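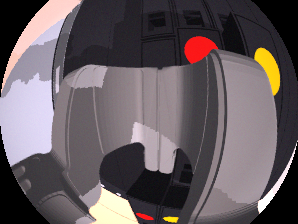

Gray on gray, with a few thin pale lines.

Home | Stories | Races | Contact

Mile 70 of the Estamley 800 and I'm upside down in a wash, laughing like an idiot. Clodagh's hanging in her belts beside me, still reading pace notes!

"Left over crest," she says.

"Clo, we're on the roof."

"Then right, I guess."

We got her rolled back over (thank you, guys with the winch) and ran the next 40 miles with no windshield. I ate so many bugs.

Comments

dustyrick: Ha! My wife reads notes like that.

Nimonham_Jo: More Clodagh please!!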